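## 4. Setting up the shared calendar

You've installed Priveck, picked a password, and been told twice that the password was weak. Good. This section turns the program into something a household or a small office can live with. Set aside an evening. It will take less than that, but you'll want to sit down afterward.

Everything below assumes version 3, the one with the green sidebar. If your sidebar is blue, go back to Section 2 and update. If you have no sidebar at all, drag the left edge of the window to the right until one appears. It was there all along, at a width of one pixel.

### 4.1 Before you start

Have these ready:

- the administrator's password
- the email address of everyone who will use the calendar
- your old calendar, on paper or otherwise
- a decision about who gets to delete things

The last item causes more trouble than the rest put together. Priveck lets any member with the Editor role delete any event, including dentist appointments belonging to other people. Settle this out loud, in the same room, before anyone is given a login.

> **Caution:** Don't import the old calendar yet. Step 9 tells you when. People who import first end up with every birthday on the wrong day, and the undo button covers only the last change. An import of 200 birthdays counts as 200 changes.

### 4.2 Creating the calendar

1. Sign in as administrator. The welcome message will ask if you'd like a tour. You would not.
2. Click **Calendars**, then **New**. The button marked **New Calendar** on the home page does something else; it makes a new color theme.
3. Type a name. Keep it short. Anything over 39 characters is trimmed in the sidebar, and it's trimmed from the front, so "Ramalho Family Calendar and Household Chores" will greet you each morning without its first few letters.
4. Choose a time zone. Pick the city nearest you, even if it's a city you dislike.
5. Set the first day of the week. You may choose Sunday, Monday or Saturday. This can be changed later, but changing it moves the weekly repeats along with it, and trash day will slide quietly into the wrong slot.
6. Click **Save**. Wait for the word *Saved* in the lower right corner. It shows up late and leaves early.

*Note:* If Save stays gray, you've left a field empty. Priveck doesn't say which. Try the description box; it's required, and a single period will satisfy it.

### 4.3 Adding people

7. Open the calendar and click **Members**. Paste the email addresses in, one per line. Commas are read as part of the address, and the invitation will be sent off hopefully to nobody in particular.
8. Give each person a role:
 - **Viewer** can look.
 - **Contributor** can add events and change their own.
 - **Editor** can change everyone's.
 - **Owner** can do all of that and gets the error messages by email.

 Start everyone at Contributor. Promotions are pleasant to hand out. Demotions are sent as a notice with the subject line *Your access has been reduced*, in red, and we have asked the developers about the red.

> **Caution:** A calendar must always have one Owner. If the only Owner leaves, the program promotes whoever signed in last. In one office this was the printer, which had been given its own account so it could send low-ink reminders. It approved all leave requests for a month.

Invitations expire after 3 days. A person who clicks an expired one sees a blank white page, assumes it's loading, and goes to make coffee. Resend it from **Members > Pending** and let them know by some other route.

### 4.4 Bringing in the old calendar

9. Now you may import. Click **Settings > Import** and choose your file. Files from Teixeira and Usoleck open as they are. Files from Gisov need the box marked **Legacy dates** ticked, or everything lands a day early. That's fine for paying bills and awkward for weddings.
10. Look at the preview. It shows the first ten events and asks if they look right. Scroll past them with the small arrow and check a few from the middle, where the repeats live.
11. Check the total at the bottom of the preview against the total in your old program. In our test import we put in 200 events and got 196 back. The missing ones had no title. Priveck regards an untitled event as a passing mood and discards it.
12. Click **Import**. Don't close the window. Don't admire a different window either; on older computers the import pauses when you look away.

*If you're working from paper:* there is no step for this, and we're sorry. Enter the next two months by hand and keep the paper on the wall until the wall no longer needs it. Most people find that half of what's written on it was over by August anyway.

### 4.5 Colors

Each member is given a color on joining. The program has a dozen, of which four are beige. To change one, click the dot beside the person's name.

Hold off on the following:

- two people sharing a color "because we go to the same things"
- white, which the program permits
- using color to mean how important something is as well as whose it is

The third can be made to work by one person for one week. After that, somebody asks why the plumber is purple.

### 4.6 Reminders

13. Open **Reminders**. The default is one reminder a week ahead, one a day ahead, one an hour ahead and one at the moment itself, sent to every member, for every event. Turn this off before you do anything else in life.
14. Choose **Only people attending**.
15. Pick a single lead time. An hour suits most appointments. For anything that involves a cake, use a day.
16. Set quiet hours. The clock here runs on the time zone of the Owner, wherever the Owner happens to be. If yours travels, expect the occasional 4 a.m. message about recycling.

*Note:* Reminders can't be snoozed by one person only. Pressing **Snooze** snoozes it for all. Some households have found this restful.

### 4.7 Busy blocks for work you do with your hands

A calendar is built on the belief that you can look at it. Plenty of jobs don't allow that, and a phone buzzing in your pocket is no use when both hands are full. A busy block holds reminders back until it ends, then hands them over in one list.

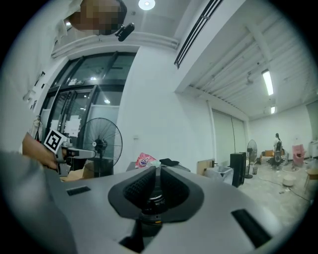
Matilde Macedo wrote to say that she'd used busy blocks since the spring and her only complaint was the list at the end: "It gives me the newest first, so I read that the meeting is over, then that it's starting, then that I should get ready for it." You can flip the order under **Reminders > Advanced > Sort**. It's the box labeled **Natural**, which is ticked by default and needs to be unticked.

To set one up:

17. Drag across the hours you want on the day view. The week view also lets you drag, but it rounds to the half day.
18. Right-click and choose **Mark as busy**. The block turns striped.
19. If it repeats, set the repeat now. Adding one afterward creates a second block on top of the first, and a doubled block never ends. It has to be removed by the Owner.
20. Name one person who may break through. Their messages arrive at once, with sound. Choose someone with a sense of proportion.

> **Caution:** Busy blocks hide your reminders. They don't hide your events, so others can still see what you're up to unless you also tick **Private**. A private event appears to everyone else as the single word *Something*.

### 4.8 Trying it out

21. Ask each member to add one event for tomorrow. Any event.
22. Check that all of them show up on your screen. If one doesn't, that person has added it to their personal calendar, which sits directly above the shared one and has the same icon.
23. Delete the test events. Members who wrote "lunch" may object.

### If something goes wrong

**Everything is an hour off.** The clocks have changed and one computer hasn't heard. Restart that computer.

**An event can't be deleted.** It's part of a repeat. Open it, choose **This and all following**, and check that you're standing on the first one. Otherwise the earlier ones stay behind.

**A member has vanished.** They muted the calendar, and muting removes them from the list. Ask them in person.

**The sidebar has vanished.** See the opening of this section, and pull gently.

Section 5 covers printing the calendar out, for those who would like to put it on the refrigerator.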